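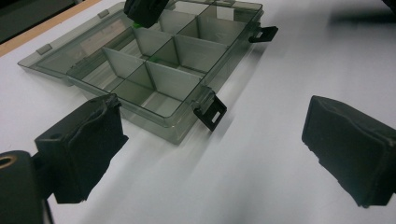 Statcombe Works, Restart Readiness Walk-Through
Rolling shed and billet yard, first pass, April

Thank you to everyone who came along so early, and to the crane crew for keeping the north bay clear for us until well past 10 a.m. The new investors at Brallonov would like to see this list before they release the next part of the money, so I have tried to write my comments out in full, even where a plain yes or no might have done. Please forgive the length!

1. Roof and gutters, rolling shed
Pass, with comment. The sheeting over the mill stands is sound. There is a soft patch above the old pickling line, and I would dearly like it looked at before the rains and before any cable goes up there.

2. Overhead crane, north bay
Not passed. The hook block and rope are fine, and the brake held nicely under the test load, but the end stops on the east side are badly worn. No lifts over the walkway, please, until they have been replaced.

3. Reheating furnace
Not passed. We counted 862 bricks to be replaced in the side walls, which is more than the Lucero survey allowed for when the works was first offered for sale. The burners have been stripped and labeled, and the labeling is lovely, clear work.

4. Gas lines and shutoff valves
Pass. All 24 valves turn freely by hand. Two want fresh paint on the handles.

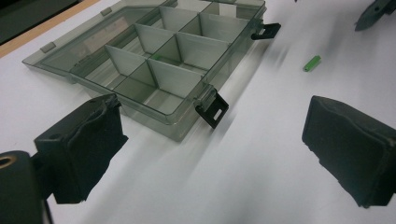

Nest Lougher wrote back on item 4 to say that the valves do turn, but the drawings in the control room still show the layout from before the Moken deal fell through, and a new operator following them would go to the wrong end of the shed. She would rather see it marked as a pass only once the drawings are corrected. I think she is quite right, and I have changed item 4 to "pass pending drawings."

5. Electrical substation
Pass, with comment. The fence and locks are good and the warning signs can be read from the road. Weeds have come up through the gravel on the transformer side and should be pulled before the dry season.

6. Walkways and handrails
Partly passed. We walked nearly 300 yards of raised walkway and I was happy with most of it. The section beside the cooling bed has loose grating, so it stays roped off. 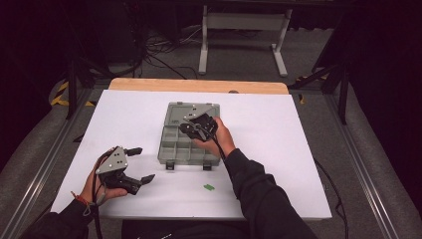
The stairs down from that same section are solid, and the yellow edging has lasted well, but the bottom light is out and it gets very dark there by late afternoon.

7. First aid and washrooms
Pass. Hot water is back on in both blocks, and I know that will please a good many people.

8. Fire points
Not passed. Hoses are in place at every point, but the extinguisher tags in the billet yard have faded past reading. Work order 883 covers the new ones.

Items 2, 3 and 8 need to be closed before anybody talks about a date for the first heat. Items 1, 4, 5 and 6 can be finished alongside the other work, provided the ropes stay up by the cooling bed. Please send corrections to me at the gatehouse office and I will add them to the second pass.

Emiliano Valdebenito
Site inspection, Statcombe Works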